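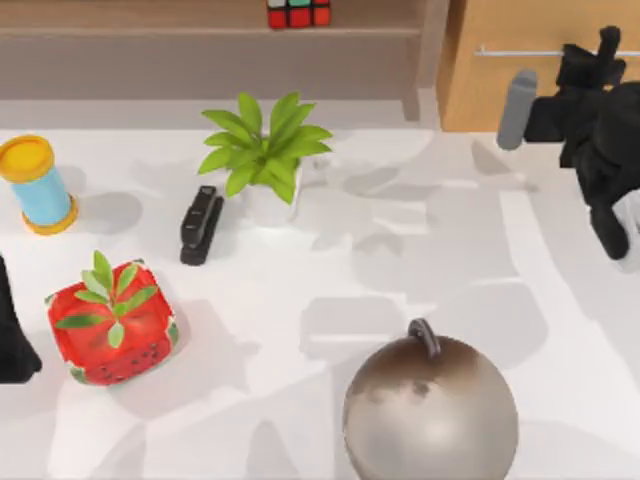 Allia Laboratory Compares Two Gripper Controllers in Simulation

Saturday, September 2, 2023

The Manipulation Group at Allia has completed the first stage of a comparison between two controllers for two-arm tabletop work. The tests were carried out entirely in simulation and will be followed by trials on physical arms at the Javberg site.

The study was led by Cheng-en Tsang and Jarmila Skála, with software support from Rimantas Kairys. It sets the group's present position controller against Tu, a force-limited controller developed at Allia and first released to internal users in June. Each controller was given 200 attempts at the same set of reaching and grasping tasks. Starting positions were drawn from a shared list, so that both controllers met the same conditions in the same order.

The simulated workspace is a white table with a shelf and a cabinet behind it. The objects on the table were selected to differ in shape and size. They include a stapler, a potted plant with pointed leaves, a cylindrical container with a yellow lid, a square red planter with a watermelon pattern and a large metallic ball with a loop handle on top. Both arms are black and work from opposite sides of the table.

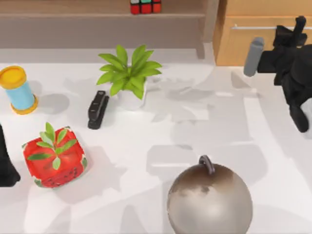

According to the group's summary, the clearest difference between the controllers was in the time taken to settle before a grasp. Tu needed roughly 40 percent less time to come to rest near the target. The position controller followed its planned path more closely when an arm had to pass near the plant, and the group considers this a point in its favor for crowded tables.

"The leaves are the part of the layout that gave us the most work," said Ms. Skála. "A small change in the approach angle can decide whether the gripper touches them. We would like to see how both controllers behave with a real plant before we recommend either one."

The group also reviewed the placement of the simulated cameras. Shadows from the arms fall across the open part of the table, and the object detector sometimes reported the edge of a shadow as the edge of an object. Anderson Guimarães, who maintains the detector, has adjusted its settings and will repeat the affected attempts before the full results are released.

Physical trials will use the Skallivard test bench at Javberg. Yi-chun Shih will oversee the setup, including the calibration of the arms and the purchase of objects that match the simulated ones as closely as possible. The grippers will remain the same for both controllers - a comparison of finger designs is planned as a separate study.

The task list and starting positions are available to partner laboratories on request. Inquiries should be directed to the Manipulation Group office at Allia.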